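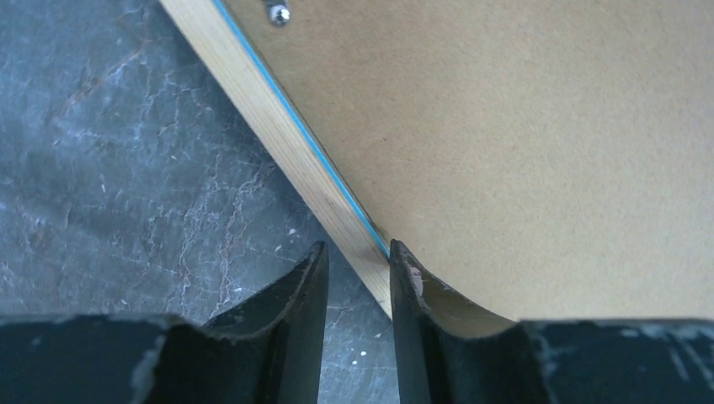 Back of a frame, pale wood strip and brown backing board.

Home | Ask | Browse topics | Sign in

Hanging a heavy-ish frame on old plaster, no studs where I want it

Urmila Thakur
Thu 13 August

Hi all. Moved into a 1920s place in Tustport, every wall is plaster over lath. Want to hang a framed map over the couch. It's 9 pounds on the bathroom scale, glass front. Stud finder beeps everywhere, basically useless. Tried one plastic anchor from the junk drawer and a chunk of plaster the size of a quarter fell out, behind it just dust and a gap. Landlord is ok with holes if I patch them. No picture rail. Do I need toggles? Adhesive strips? Don't want it coming down on somebody's head. Also is one hook in the middle fine or do I need two. Thanks, in a rush, my parents come saturday

14 comments | 3 shares

Gunārs Rätsep

Two hooks. One in the middle and the thing goes crooked every time a door slams.

For 9 pounds you don't need toggles. Regular nail-type picture hooks, the kind where the nail goes in at a steep angle. Get ones rated well over the weight. Trick with plaster is don't just whack it:

- piece of painters tape on the spot
- drill a pilot hole, tiny masonry bit, slow, no hammer setting
- feel for the lath. Bit goes thru hard plaster then grabs wood = good. Drops into nothing = you hit a gap between laths, move up half an inch and try again
- tap nail in gently

Same height on both, use a level. I put mine 8 inches apart on a frame that was a bit wider than my laptop, go wider if yours is big. Wire on the back should have some slack but not so much the hooks show over the top.

Stud finders hate lath, don't bother. A strong magnet dragged along the wall will find the lath nails, and those line up over the studs. If you do land on a stud use a screw and forget the rest.

Skip the strips. Old paint peels right off with them.

Helpful? 22 yes

Laimutė Sepp

I used strips on plaster for years and they were fine, depends on your paint. But yeah with glass maybe not.

Helpful? 3 yes

Rūta Zariņš

Agree with Gunārs mostly. Before you drill, check the hardware on the frame too. Mine came down and the wall was fine, it was the little sawtooth thing on the back that pulled out of the wood. Swap it for two D-rings, screwed into the side pieces a third of the way down, short screws so they dont poke out the front. Never into the backing board, it won't hold.

For the hole you already made: knock off anything loose, dampen the edges, fill in thin coats with patching plaster. Let each one dry. Sand, prime, paint.

Helpful? 9 yes

Contact us | Terms | Back to top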